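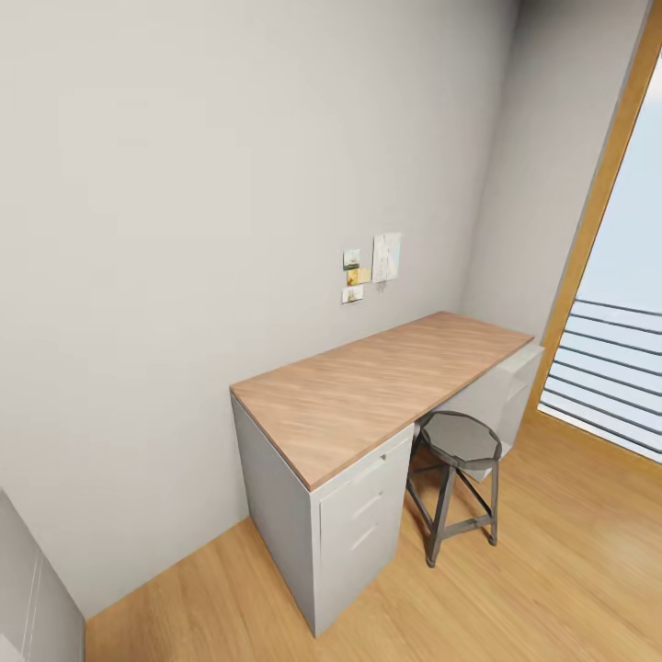 Notes and a sketch sheet pinned up over the long desk.

Progress report to the Halvorsen Fund, December
Oral history of the Bakthorpe cannery families
From: Tove Bach

Hi Otis,

You asked for something you could read on the train, so I'm skipping the form and writing it as a letter (the form is coming too, Kieran has it, I promise).

The big news is that we have 13 finished interviews! When I wrote to you in the summer we had 3, and I was privately in a panic about it. What changed was the church supper in Bakthorpe. Umut Demirtaş went along with a plate of stuffed peppers and no recorder at all, and just ate and talked, and by the time the coffee came out people were telling him who else we had to call. Most of our fall interviews came out of that one evening. I'd been mailing out very polite letters for months, and I now think the letters made us sound like we were from the county tax office.

The interviews run long. I had planned on an hour apiece and I don't think we've had one come in under two. Folks want to start with their grandparents, and then there's a cousin who has to be explained, and then the phone rings. I've stopped steering so much. The best thing we have on the 1970s strike came from a woman who thought she was telling me about her wedding dress. She was sewing it at her mother's kitchen table while the men argued in the next room about whether to go back in, and she remembers every word because she kept sticking herself with the needle.

Transcribing is where we're behind, and I want to be plain about that. We have 8 transcripts done and checked. The rest are recorded, backed up in two places and waiting. Kieran Hulme does the first pass and I go over each one with the audio playing, and the cannery words slow us down badly. There's a whole vocabulary for the line: the names for the different knives, what you called the person who checked the lids, what you called that person when she wasn't listening. Kieran has started a word list, and it's turned into a really nice little thing in its own right. I'd like to put it in the back of the booklet if you don't mind a few pages more.

About the booklet. We've settled on nine chapters, one for each part of the working year, starting with the layoff in winter and ending with the last night shift of the season. I tried it by family first and it came out like a phone book. By season it reads so much better, and you get three or four voices in each chapter talking past each other, disagreeing about the foreman, disagreeing about the weather. I have rough drafts of the first four chapters and I'm happy with two of them.

Roscoe Villanueva has come on to help with family photographs and papers. People are lending us the most wonderful stuff: pay envelopes, a union songbook, a tide table with somebody's grocery list on the back. He scans at the kitchen table while the owner watches, so nothing leaves the house, and that has made all the difference to people who've lent things out before and never seen them again. We still need a signed release for a handful of these and I'm chasing those now.

Money: we're in decent shape. Travel is over what I'd budgeted, mostly gas, plus two nights in Maruro when the ferry quit running and I was stuck there with a very chatty landlady (who is now on the interview list). Equipment is under, as Umut brought his own microphones and wouldn't hear of us buying new ones. I'd like your okay to move what's left in equipment over to travel. Kieran's spreadsheet has the line items.

The printing quote from Prinport came in higher than last year's, and the paper is the reason. They gave us a second price on a lighter stock and I asked for a sample. It's a bit thin for photographs, you can see the type through from the other side, so I'd sooner cut the page size down a little and keep the good paper. Tell me if you feel strongly the other way.

One sad thing. Two of the people on our original list died this fall before we could get to them. One of the daughters has offered to sit down with us in her father's place, and she worked a couple of summers on the line herself, so we're going in January.

For the next stretch, then: finish the transcripts, get the releases signed, draft the middle chapters, and hold a reading at the Bakthorpe library so the families can hear their own words and correct us before anything gets printed. I expect to be corrected quite a lot! If you'd like to come up for it I'll find you a bed, and Umut says he'll make the peppers again.

Call me any time after four, I'm usually back at my desk by then.

Warmly,
Tove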